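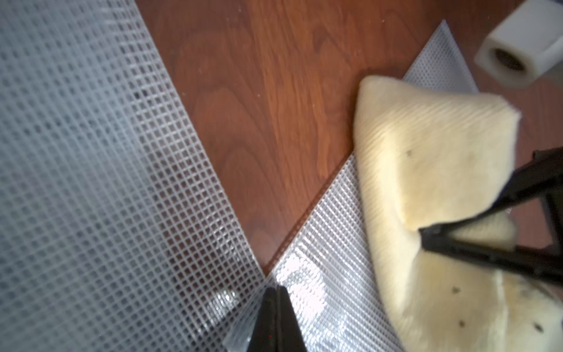
Fidcombe News > Arts and Crafts

Plastic mesh sessions to continue into the spring

A craft group that makes bags, boxes and table mats out of plastic mesh is to carry on meeting in Fidcombe until the end of March, after its autumn sessions filled up within a week.

The group meets in the back room at Dulon House, in Church Lane, and is led by Nhi Cù, who moved to the village from Bristol. It began in the summer with five people around one table. There are now two sessions a week, one in the afternoon and one in the evening, and names are being taken for a third.

The mesh is sold in flat, semi-clear sheets with a grid of small square holes. It is cut to shape with ordinary scissors, stitched through the holes with wool or cotton yarn and joined at the edges. Some members leave part of the mesh bare and line it with fabric so that the colour comes through the grid. Yellow has been the favourite for linings this term, mostly on account of a large roll of cotton that was given to the group by Rusu, the curtain shop in Mill Street, when it cleared its stockroom.

"People think of it as something they did at primary school, a bookmark or a coaster," said Ms Cù. "Then they see a proper bag made out of it and want to know how the corners are done. The corners are easy. It's cutting straight that takes practice."

She said most beginners lose a row by cutting through the middle of the holes instead of along the next line across, and then find that the two sides of a box do not match. New members are now asked to count the squares and mark the line with a wax crayon before they pick up the scissors. The crayon wipes off with a dry cloth. Felt pen does not, and has been banned from the room.

Sheets come in more than one grid size. The wider grid is quicker to fill and suits thick wool, and is used for bags and baskets. The finer grid takes longer and is kept for lids, glasses cases and anything with a pattern or lettering. Both can be used in one piece of work, although they have to be joined with an overcast stitch and a little patience, as the holes do not line up.

Members' work will be on show at Dulon House on Saturday, October 20, 2018, from 2 pm. The afternoon is free to enter and there will be a table where visitors can try stitching a small square. Tea and cake will be served in the front hall. Children under eight should come with an adult.

The largest item in the show is a wall hanging of the house itself, which dates from 1711. The hanging was worked on finer mesh in separate panels, one to a member, and the panels were sewn together last month. It shows the front door, the two chimneys and the pear tree by the gate. The window panes have been left unstitched and backed with yellow cotton, so that the house looks as if the lamps are lit.

Joining the panels took three evenings. One of them had been worked a row short and had to be unpicked along its top edge, and the roof was done twice after the first grey wool proved too close in colour to the sky. The hanging will stay up in the hall after the show and can be seen whenever the building is open.

Also on display will be shopping bags, a sewing box with a hinged lid, letter racks, plant pot covers and a set of draughts with its own stitched board. A few of the smaller items will be for sale, with prices marked on the table. Money from these goes towards new sheets and yarn for the group. Larger pieces are not for sale, but some members will take orders for Christmas.

The tables in the back room are to be covered from now on when cutting is under way. The house asked for this after scratches were noticed on one of them in September. The group has bought two cutting boards and will put down a blanket under them.

The winter programme starts in the first week of November. The first month will be given over to Christmas work, including tree decorations, napkin rings and a lined gift box. After the new year the group will move on to bags, with a session on handles and another on sewing in a lining by hand. Altotik, the yarn supplier, has agreed to let members order by the box at trade price, and shade cards can be looked at during any session.

Anyone bringing their own materials is asked to check that the sheets are flat. Mesh that has been stored rolled up can be pressed under heavy books for a few days before use. It should not be ironed.

Afternoon sessions run from 2 pm to 4 pm and evening sessions from 7 pm to 9 pm. The charge is £4, paid on the day, and covers a starter sheet, a blunt needle and a drink. Scissors can be borrowed. Names for the new session can be left at the desk at Dulon House or at Rusu in Mill Street. Parking in Church Lane is limited, and visitors to the show are asked to use the field entrance opposite the school.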